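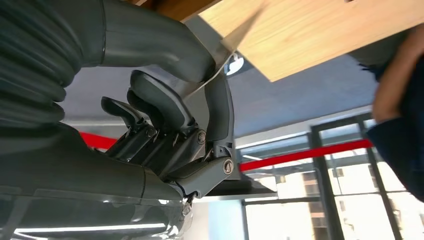
Figure 3. The light-coloured wooden board, with a narrow white strip along its edge.

3.2 Boards and their edges

Of all the things people handle in a workroom, the plain wooden board turned out to be the one we most enjoyed studying. The Lenanberg collection holds 200 boards, and we were able to handle 34 of them in October, mostly pale ones like the board in Figure 3. Edges drew our attention straight away. A board is picked up, turned and put down by its edges, so this is where wear gathers first - and where small differences in finish can be felt long before they can be seen!

Each board was tilted towards the light and both long edges were read from end to end. Petrauskas's wear scale was used throughout, with one change: we scored corners separately. This gave 2246 readings in all, of which 37 were set aside as the edge had been painted over. The tilt matters a good deal. Held flat, a pale board shows very little, but at a steep angle even slight dents throw a shadow. Scores for the Dolon boards, which are thicker, are given in Section 3.3.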